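Last updated: February 18, 2022

I spent most of January listening to people tell me I should sell my stuff online. A coworker cleared out her garage and paid for a weekend in the mountains with it. My neighbor swears by it. There is a whole genre of video in which a cheerful person walks you through a closet and puts a dollar figure on every sweater. I am not a cheerful person, but I do have closets, so I decided to give it six weeks and keep track of the money.

I'll say up front that I didn't expect it to work, and you can hold that against me.

I started with Dillava, the app my coworker uses. The sign-up page told me that the typical home has $2135 worth of unused items in it. I would love to know how they came up with that. Not $2000, not "a couple thousand," but a figure with a 35 on the end, as though somebody had gone around opening drawers. There was no footnote. I wrote to ask where the number came from and got a friendly reply about how to take better photos.

So I listed 20 things. A bread machine, two lamps, a set of encyclopedias I already knew was worthless, a pair of hiking boots worn twice, some board games, a coat, and a lot of kid stuff that has been in the hall closet since we moved in.

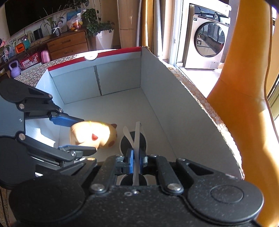 The kid stuff is where the experts are most sure of themselves. Everybody says toys are the easy money, that parents are out there hunting for them day and night and you only have to put up a price. What I found is that parents are out there hunting for them free. I had a cardboard box of little animals and figures, and I tried it both ways, as a lot and one at a time. Take the small cream-colored one with the red triangle on its side and the pointed brown ear. I couldn't tell you what animal it's meant to be, and that turns out to be a real problem when a listing won't go live until you fill in a title. "Small animal" got no views. "Vintage small animal" got two messages, both asking if I'd ship it for nothing. The whole box finally went for six dollars to a man who had offered ten and then talked himself down in my driveway.

The bread machine did sell, for $20. Dillava took its fee, then a second fee for "buyer confidence," and I bought a box to mail it in. I also drove to the post office twice, the first time having misread the hours. I'm not going to pretend I worked out the gas. I know what I'd find.

Then there's Domolside, which is supposed to be the local one with no fees. True, there are no fees. There are people who write "still available?" and vanish when you say yes. I answered that question for the same lamp more times than I care to remember, and the lamp is on my desk right now, lighting up the keyboard. It's a pretty good lamp. I had forgotten that.

A reader is going to tell me I did it wrong. I should have cleaned things up more, posted on Sunday nights, written warmer descriptions, answered faster. Maybe so. But look at what that advice adds up to – it's a part-time job, with customers, and the people selling you on it never call it one. They say "declutter" and "passive." I have never been less passive than I was the evening I measured a bread machine in three directions for a stranger in another state.

I'm also suspicious of the word "unused." The boots were unused until I put them by the door to photograph, and then I wore them to take the trash out, and now I wear them all the time. The board games came off the shelf for their picture and we played one of them that same night. I pulled those listings, and Dillava sent me an email saying I was leaving money on the table.

Total for the six weeks, before fees and postage and the tape I had to buy: $100. I'm sure some people do better. If you own a good camera or a designer handbag you don't like, go ahead. My coworker had a kayak, a detail she left out until I complained to her.

The encyclopedias are still in the garage. Somebody on Domolside asked for the volume with "M" in it, just that one, and I've been thinking it over.

14 comments
37 shares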